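**Crosshatch pads vs. smooth silicone for laundry?**

**gripwrench** — Sat 1 April

Okay, I finally got the Timska fingers mounted and I have opinions! Background for anyone who missed my March thread: I'm picking clothes off a table and putting them in a bin, and my old Grerkenano silicone tips kept grabbing two layers when I wanted one.
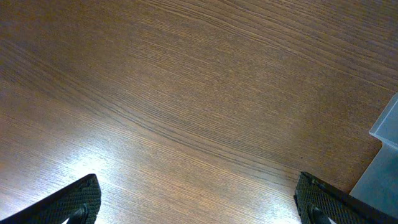 I left the controller settings alone for both sets, same close speed, same force limit of 400 on the Koltirach scale (whatever unit that is). Logged 853 grasps on the silicone and 413 so far on the Timskas. Double grabs are way down. Dropped jeans are up a little, which bugs me.

**latch_and_release**

Not sold. You've got half the grasps on the new pads, and silicone gets gunky with lint after a few hundred. Did you clean it at all? I'd bet clean silicone wins on denim every time.

**gripwrench**

Wiped it every morning, so no, I don't think it's lint. I do think you have a point about denim — a thick folded bundle is a different animal from a towel edge.

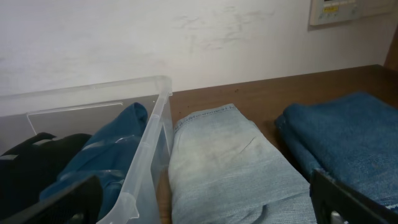 My guess is that I'm closing too far from the fold. With the silicone I could be sloppy about that and get away with it.

**mothball77**

I ran crosshatch pads on a Tavares arm for almost 2563 cycles and they snagged knits like crazy. Maybe fine for towels, but I wouldn't let them near a sweater. Also, is your wrist camera exposure locked? Glare off a shiny table wrecked my edge detection way more than any finger did.

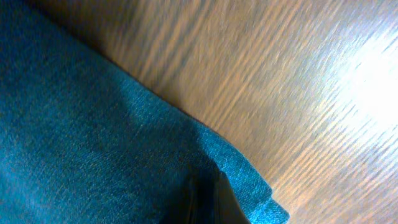
**gripwrench**

Exposure's on auto, ugh. I'll lock it tonight and rerun the towel set before I touch anything else. No snags yet, but I haven't tried sweaters either.

**latch_and_release**

Run the silicone again too, with the camera locked. Otherwise you're comparing two things at once and I'm going to keep complaining.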